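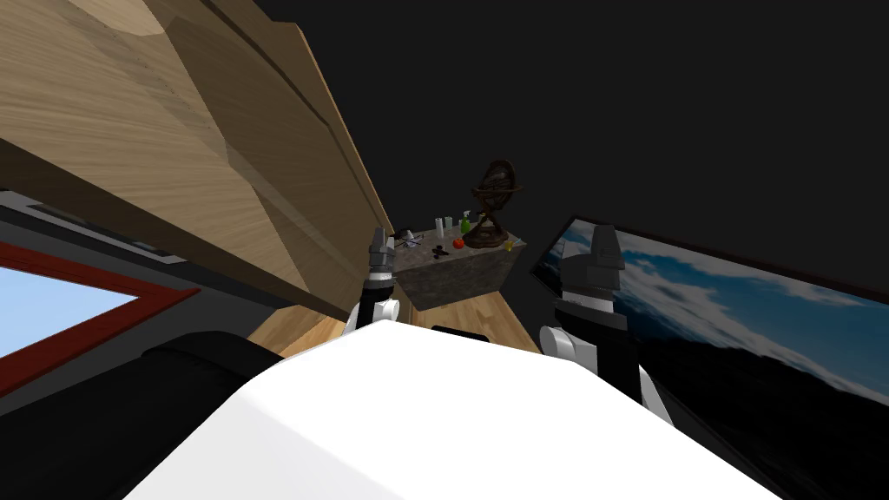
Words by Korkor Essien

If you've walked past the old dairy on Nartey Lane this June and wondered why the lights are on until eleven at night, I can tell you. It's us! The Nulton Shared Workshop has a two-armed robot on the go, and last week we finally got the simulated version clearing a table.

Simulated is the word to hang on to, before anybody turns up with their dishes. The real one is still a torso on a rolling cart with one arm bolted on and the other in a box of packing foam. But Sena Wumbei has been building its twin on the computer since the winter, and the twin is way ahead of us. It has a smooth white body, two grippers with silver wrists, and a whole pretend room to work in, with a wood floor and a red-framed window. I'd like that window in my own house.

The test we settled on is a little stone-topped table with a bunch of stuff on it. There's a red apple, a green spray bottle, two clear glass cups, a pair of scissors and, because Tetteh Atinga got to pick, a bronze armillary sphere (the ornament with all the rings, I had to look up how to spell it). Tetteh says a robot that can pick up a thing full of holes without poking a finger through it can pick up anything in his kitchen. I've seen his kitchen, so we'll see.

The job is to lift one item and set it down again someplace else on the tabletop without knocking anything over. We ran it 100 times across two evenings, and 69 of those went fine. The other 31 were mostly the cups. They stand right next to each other, and the gripper likes to go for one and nudge its neighbor, and then Sena puts her head on the desk for a minute. The apple has never given us any trouble at all. The scissors lie so flat that the fingers kept scraping along the tabletop, until Etornam Darko changed the angle of the wrist, and now they come up pretty well.

I should say I'm no programmer. I joined to learn to weld and somehow ended up in charge of the cable ties and the snack drawer. But I've had a turn driving the arms by hand with the old game controllers and it is so much harder than it looks, especially when you're looking down from the robot's side with one gripper looming up way bigger than the other. I went for the spray bottle four times. I got it once, and yes, I cheered.

Next up is the second real arm. The shoulder bracket we ordered from Dristelholm came with the holes drilled for the wrong bolts, so Ludmila Štěpánek is making a new one on the mill, out of a chunk of aluminum she's been saving for something good. Once that's on we'll copy the settings over and try the apple for real, with plastic cups standing in for the glass ones. The folks at the Plullton club did a one-armed build last year and have lent us their spare motor driver, which was awfully nice of them, and we've promised to bring ours over when it can travel.

If you'd like to see it, come by any evening after 7 p.m. and use the side door, the front one sticks. You can have a go at the controls on the big computer at the back. We're also looking for a sturdy little table, knee high or a bit over, for the real tests. Stone top not required, my back couldn't take it.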